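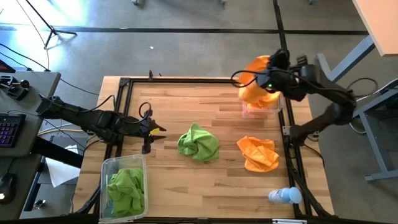

Our robotics club is sorting laundry this fall, and I have never been so invested in a pile of cloths in my life! The two-arm project started up again in October with a new challenge from our advisor, Wolfram Kramer: green cloths go in one container, orange in the other, and no human hands allowed once the run begins.

It sounds like a chore you'd give a little kid. Then you try it. Cloth folds over on itself, it slides, it bunches up in the gripper, and it never lands the same way two times in a row (I have watched a lot of landings by now). Last year's group stacked blocks, and I'm a little jealous of them.

We've split into two teams. Team Stovetti has the left arm and Team Lilberg has the right, names picked by a vote I lost. Each team gets 40 minutes of practice per meeting, and we save every decent run so the arms have something to learn from. Wolfram wants 500 good ones before the Clumthorpe meet. We're not there yet, but the pace has picked up a lot now that people have stopped fighting over who drives first.

Clumthorpe is a friendly meet, with 5 schools signed up so far. Each team gets one table and one surprise object mixed in with the cloths, and the arms have to leave that object alone. My money's on a sock, but Wolfram won't give us even a hint.

If you want to try driving an arm, come by the Kröger building after the last bell. You don't need to know any code, and I sure didn't when I joined. Just bring some patience, and maybe snacks, which stay out in the hallway, please!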